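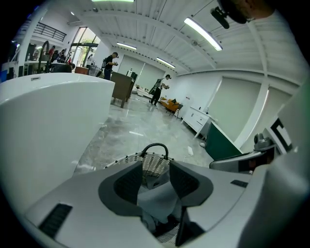
Showroom gripper comparison

A showroom gripper comparison is a trial in which two or more grippers are put through the same household jobs, in a room full of real furniture and bathroom fittings, before anybody bolts one to a robot arm. I've been running these for a while now and I keep this entry up to date myself, so forgive the "I" all over it (Kenneth Crichton edits most of the other entries on this wiki, and his are far more proper than mine!).

Where the name comes from

We used to call it "the Drembridge test," after the town where we first tried it, but then people in Grekivville started doing it too and got a bit huffy about the label. So showroom comparison it is. Some older notes still say Drembridge, and they mean the same thing.

Equipment

The grippers are the hand-held kind. You hold one in each fist and work the fingers yourself, and a camera records what the hand is up to. Square black-and-white markers sit on blocks near the wrists, with a different pattern on each one, so the software can tell left from right. A head camera gives you the wider view, which I didn't bother with at first and now wouldn't work without.

The two designs I compare most are the Gourlay and the Ovano. The Gourlay has stiff fingers and a strong pinch. The Ovano's fingers give a little, and it weighs 600 grams against the Gourlay's 900, and believe me, your wrists know the difference by lunchtime. I like the Ovano better for long days. I like the Gourlay better for almost everything else, which is annoying!

Tasks

A full comparison has 36 tries per gripper, split between stiff things, floppy things and things with handles. Baskets are my favorite in the handle group. A looped handle looks easy and then it swings, or it lies flat against the weave, and you find yourself coming at it from three different angles before the fingers close on anything.
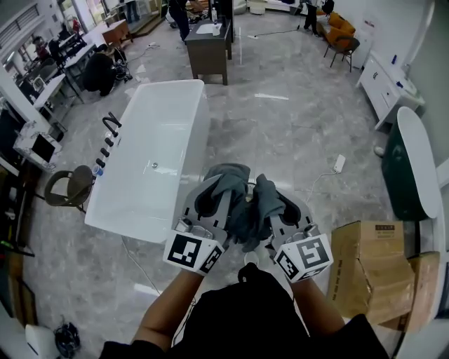 Cloth is where the arguments start. With both hands on one piece you can pull it tight, bunch it, twist it or pass it across, and each of those asks something different of the fingertips. The Gourlay pinches a single layer nicely but tends to bring a second layer along with it. The Ovano slides off thin cloth unless you go in deep, though once it has a good fat handful it really hangs on. I score a cloth try as good if the cloth goes where I meant it to go and I never had to set it down and start over. Kenneth scores it by time alone. We have not settled this.

Large fittings such as bathtubs aren't picked up, obviously, but they matter a lot. You reach over a rim, your elbow hits it, the gripper tips, and now you know something about the shape of the body that you'd never learn at a bare table. Shiny tubs and polished floors are also a good way to find out how your cameras cope with glare and reflections.

Scoring

Each try gets a yes, a no or a "sort of." I count a sort of as half. A gripper passes a group at 80 percent, a line we picked in July after a long phone call and have been fiddling with ever since.

Known problems

Cables, mostly. They trail behind you and they catch on furniture legs. Tired hands are the other one, so swap the order of the grippers between sessions or the second one will always look worse. Markers pick up smudges too, and a smudged marker can make the tracking jump. Wipe them before each group with a dry cloth (a clean one, please, and keep it apart from the test cloths).

Last edited Thursday, January 23, 2025. Changed the Ovano weight, which I had listed without the cable clip.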